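Lives | The woman who reads other people's shopping lists

28/03/2018

Brândușa Crăciun would like it known that she doesn't steal them. "They are on the ground," she says. "Or in the trolley. Once it is in the trolley and you have gone home, it belongs to the trolley."

She has 1,533 shopping lists, kept in shoeboxes in a second-floor flat in Orham, and she started with one that read, in full, "eggs, string, apologise to Ken". That was in the car park of the Haldane Road supermarket. She still doesn't know whether Ken got his apology. She checks the lists for him.

I had expected an archive and white gloves. I got tea, and a biscuit on the lid of a box marked UNDATED, MOSTLY SOUP.

The sorting is her own system and she defends it fiercely. Lists go by handwriting first, then by paper, then by what she calls temper. "Look, this one has 'milk' underlined three times. Somebody has been let down about milk." Backs of envelopes make up 972 of the collection. The rest is sticky notes, a good deal of squared paper and one hymn sheet.

Lucinda Rosenthal, her neighbour across the landing, was recruited in December and handles spelling. She has found 114 lists with some version of "brocolli" and takes no pleasure in it, or says so. "I used to teach," she says. "I thought I had got away."

The two of them disagree about bins. Rosenthal thinks a list in a bin is fair game. Crăciun thinks a bin is a decision, and that people's decisions should be left alone.

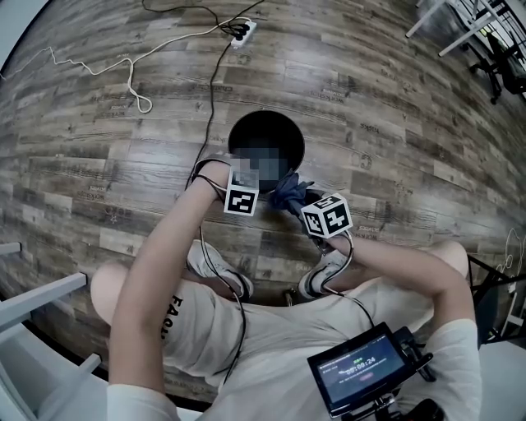 What the lists know

Nobody writes for an audience on a shopping list, and Crăciun finds that restful. She came to Orham from Dirska knowing very little English, and says the lists taught her more than the evening class did. "In the class we learned 'Where is the railway station?' I knew where it was. I had arrived at it. From the lists I learned 'bits for tea'."

Could she explain "bits for tea" to a newcomer? She considers this for some time. "No."

She has been asked to exhibit, and refused twice. A man from Hullex, the stationery firm, wrote offering to print a selection on notepads, so that customers could write their own lists beside somebody else's. She read me the letter in a flat voice and put it back in its envelope — which, I noticed, already had "onions" written on it.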